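From: Euan Forsyth
To: Wenbridge local history list
Subject: Re: Diddale mill ledgers

> Does anyone know whether the Diddale ledgers cover the years
> after Van Leeuwen bought the mill? The Vivstead index stops at
> volume 5.

They do. There are 11 volumes in all, and the later ones were never indexed. Wages start in volume 6, with 40 hands listed by name. 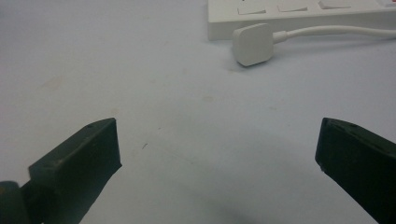
Power strip, plug head and two black gripper fingers

Flour sales are at the back of each book. The last December entry gives 3,000 sacks, which I think includes stock carried over. I can send my notes on the carters if they are any use.

Euan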